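Moving a small radio newsroom off tape carts

September 24, 2019

Filed under: broadcast, workflow

I spent most of the summer converting the news desk at Narport Community Radio from a cart-style playback system to plain files on a shared drive. A few people have asked for the details, so these are my notes.

The old system was called Plamus. It stored every piece of audio under a four-digit cart number, and the anchor typed the number into the rundown by hand. By June the library held 1468 carts. Only 119 of those had been played in the previous year. The rest were old promos, duplicate interview cuts and several versions of the same weather bed.

Spyros Zervas, our evening anchor, wanted to keep the numbers. He reads from paper and knows the common carts by heart. Fengying Zheng, who produces the morning bulletin, wanted names and dates. We settled on both. A file is now named with the date, a short slug, the reporter's initials and, if it had one, the old cart number at the end. The script that builds the rundown ignores everything after the slug, so a wrong number does no harm.

Levels were the larger problem. Plamus applied its own gain on playback and did not write it to the file. When we exported, interview cuts recorded by phone came out very quiet next to the studio voice tracks. I ran the whole set through a loudness pass and then listened to the 119 active ones by ear. Of those, 12 needed manual work, mostly phone calls where the reporter's side was much louder than the guest's.

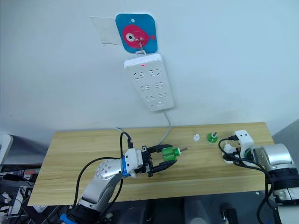 The rundown itself is a text file. Each line has a start time, a slug, a duration and an out cue. Chenxi Song wrote the parser, and it rejects any line without an out cue. This was unpopular for a week. Before the change, an anchor would sometimes come back on air over the last word of a cut, because the written duration was rounded down. I have heard it twice since, both times in live phone segments that have no file behind them.

Two things are still open. Corrections have no proper place in the rundown, so a corrected script replaces the old one and the earlier wording is lost. Yutong Kang has suggested keeping every saved version with a timestamp, and I will probably do that next. The other is the overnight feed, which still arrives with its own numbering and gets renamed by hand at 5 a.m. by whoever opens the desk.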